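4.2. A louça pequena e o cesto superior

Quem alguma vez arrumou uma cozinha ao fim do dia sabe que as canecas e as chávenas obedecem a regras próprias, e foi com elas que mais nos demorámos nas visitas às casas de Brusdale. Dos 287 registos de arrumação que reunimos entre os dois bairros, 193 incluem o carregamento do cesto superior da máquina de lavar louça, e em quase todos se nota uma hesitação (às vezes brevíssima, às vezes longa) diante da bancada, quando a pessoa decide o que vai primeiro e o que pode esperar.

A bancada, como já dissemos na secção 3, raramente é um lugar só de louça. As embalagens de aperitivos, os restos do que se descascou, um pratinho, um descanso de tachos encostado à parede -- tudo isto convive com as canecas usadas, e separar uma coisa da outra é trabalho que as nossas participantes não chamavam trabalho. Em Tovham ouvimos muitas vezes a expressão «é só dar um jeito», e gostámos tanto dela que chegou a ser título provisório deste artigo.

Quanto ao cesto, encontrámos duas maneiras de o encher. Na primeira, que designamos por ordem de chegada, cada peça ocupa o primeiro espaço livre. Na segunda, a ordem por famílias, as canecas grandes fazem a sua fila, as chávenas pequenas outra, e as taças ficam juntas, de boca para baixo. Esta segunda maneira demora um pouco mais, mas as pessoas que a praticam falam dela com evidente carinho, e várias nos disseram que assim também se arruma o armário mais depressa na manhã seguinte. A Figura 4 diz respeito a uma cozinha onde prevalece a ordem por famílias.

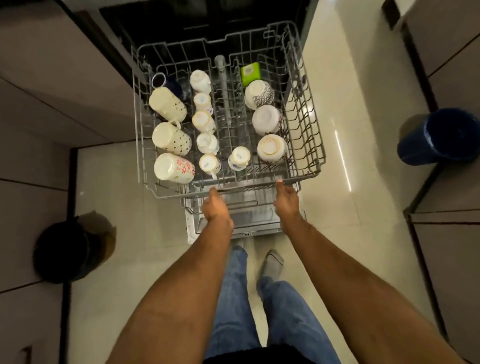
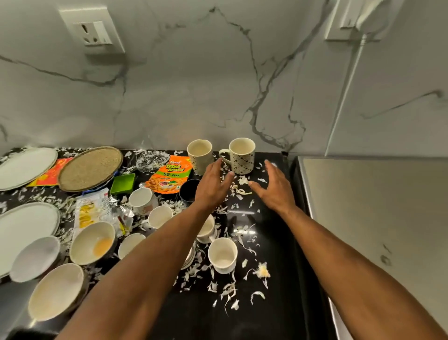

Figura 4. Canecas e outra louça pequena no cesto superior (primeira fotografia) e na bancada, entre embalagens e cascas de cebola (segunda fotografia).

Ayana Tefera, ao ler uma versão anterior desta secção, objetou que a ordem por famílias talvez deva menos ao gosto do que ao armário: em casas com prateleiras estreitas, escreveu-nos, as chávenas já vivem em fila, e a máquina limita-se a herdar o hábito. Pareceu-lhe ainda que devíamos ter perguntado por quem guarda a louça, e não apenas por quem a carrega. Retomamos as duas observações na secção 5.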